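Dornell Neighborhood Garden Club
Minutes of the June meeting

The meeting got going at 7 in the evening, a little later than planned, as everyone was still out by the raised beds admiring the peas. There was a good turnout, and a warm welcome was given to the three new households from Pevberg Street, who have taken over the two corner plots and are already doing wonders with them.

The minutes of the last meeting were read and accepted with one correction: the compost delivery came to the north gate and was wheeled across by hand, and those who did the wheeling would like that on the record.

Money

The club has $1,121 in the bank after paying for the new hose reels. The spring plant sale brought in $581, our best sale yet, and a good part of that was tomatoes — we could have sold twice as many, and several people said so at length. It was agreed to start more trays next year, provided somebody has the windowsills for them. The bill for repairing the shed roof was $196 and was approved for payment without any argument at all.

Water

We spent a long while on water, as we do every June. The rain barrels behind the shed are low and the spigot by the Semovik plots still drips, though not as badly as it did. A new washer has been bought and will be fitted before the weekend. Members are asked to water early or late, to give the young fruit trees a good slow soak, and please to hang the cans back on their hooks with the spouts facing the wall.
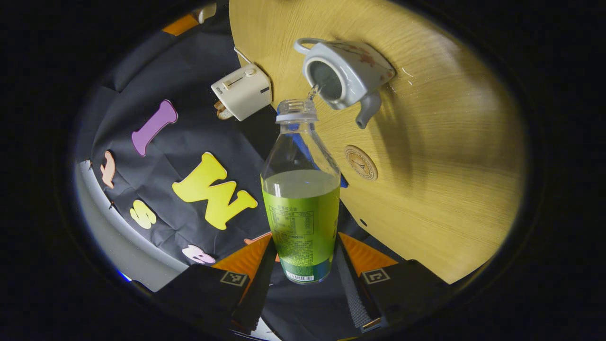 There was also a friendly discussion of whether the beans should be watered from above or at the roots. Both sides were heard, and both sides have very nice beans, so it was left there.

Seed swap

The seed cupboard has been sorted from top to bottom and is a pleasure to open. Anything more than four years old has been put in a box marked "try your luck" and is free to whoever wants it. The Doãn squash did so well last summer that seed from it is running short, and growers are kindly asked to let one fruit ripen fully on the vine and save a handful for the rest of us.

Summer supper

The supper will be held on the long grass again, weather permitting, and under the awning if not. Everyone brings a dish and their own plate. It was suggested that we have fewer potato salads than last year — this was taken in good spirit, including by the people who made them. A sign-up sheet is on the shed door.

Other business

The path between plots nine and ten needs fresh wood chips. The wasp nest by the back fence is being looked at, and until then please use the front path with children.

Thanks were given for the rhubarb cake. The meeting closed at 8:40, and the next one will be in July, same place, same time, with lemonade.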